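We use cookies to keep the list archive running. By carrying on you accept this. Accept | Settings

Re: [kitchen-tables] Oilcloth or proper cloth for everyday?

> Hello all, we've just moved and the table that came with the flat is
> a horror, all rings and scorch marks. I want to cover it for daily use
> but I'm torn between oilcloth and a washable cotton. Two small
> children, one large dog. Does oilcloth crack? And how much overhang
> do people leave? Every shop page says something different and I've
> gone round in circles since April.

Oh, I do feel for you, I went through the very same thing when we moved out to Zidov! I've had both kinds, so you can have my mistakes for free.

Oilcloth first. Yes, it cracks, but only if you fold it. My first one came folded in a packet from Toivonen and those creases never left, and after one winter the coating started to flake along them. The second I bought off the roll (they'll send it on a cardboard tube if you ask nicely) and it's still going. Keep the tube! When we want the bare table at Christmas I roll it up with the shiny side out and stick it behind the wardrobe.

Cotton is nicer to lean your arms on, no question, and quieter when you put plates down. But with two little ones you'd be washing it every day, and you'd need at least three to keep up. I did that for a summer and gave in.

On colour, go for a pattern. Plain white shows every crumb and plain dark shows every smear, and beige marble is my favourite of the lot for a table that gets used. 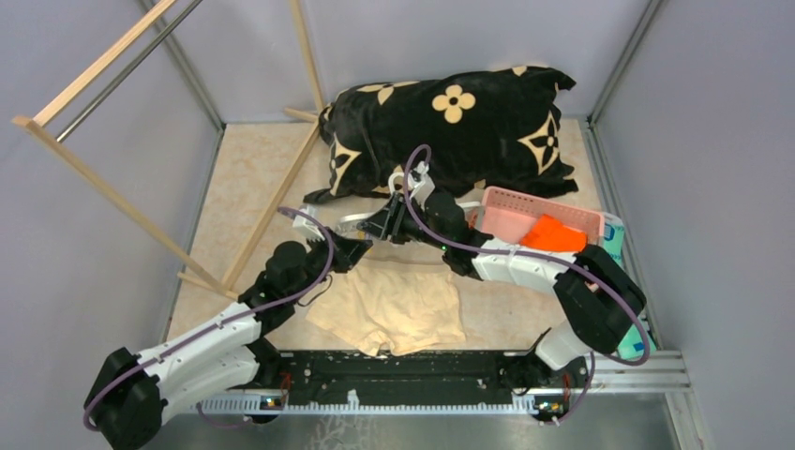

OVERHANG AND HOLDING IT DOWN

I leave 16 cm all round, and 24 on the side nobody sits at, which looks a bit lopsided on paper but you stop noticing. Any longer and small hands will have the lot on the floor, soup included. With a dog I'd go shorter still. Clips are fine on a thin top, but ours is too thick for them, so I use a felt underlay from Morkix instead, cut a finger's width smaller than the table. It stops the slipping and it takes the clatter out of breakfast as well.

Don't put a hot pan on it, even for a second, even with a tea towel under. Ask me how I know.

For felt pen, try washing-up liquid and warm water before anything stronger. I once went at a biro mark with nail varnish remover and took the pattern clean off, so there's now a fruit bowl that lives in that spot permanently.

Do you know if your table is a standard length? Mine is 865 mm wide and I had to buy the next width up and trim it with the big scissors. Let us know what you choose, and what the dog thinks of it.

Recent on this list
- Getting candle wax out of linen
- Proselell chair pads, worth the money?
- Wobbly leg, uneven floor
- Swap: round cloth for square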